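Filed under: Meetings & Minutes

Jurnwood Community Choir, February meeting

Chair: Halyna Pylypenko. Notes: Zineb Salem. Apologies from Abdelilah El Fassi.

Opened at 7:15. Spring concert first, and what great news: 102 tickets gone already! Melina has booked the hall at Clerkberg and they're giving us the side room for warm-ups too. Mahmoud Belhaj asked if we could add a matinee. Lots of support for this, Halyna to check dates.
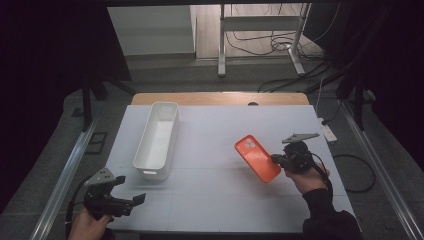
Program: the two Trorska folk songs stay in (hooray), and the altos get their verse back. Six people want to try the solo, so Melina Karras will hear everyone after rehearsal.

Music budget of $500 agreed. Zineb to order the new scores.

Any other business: parking, held over to March. Closed 8:40.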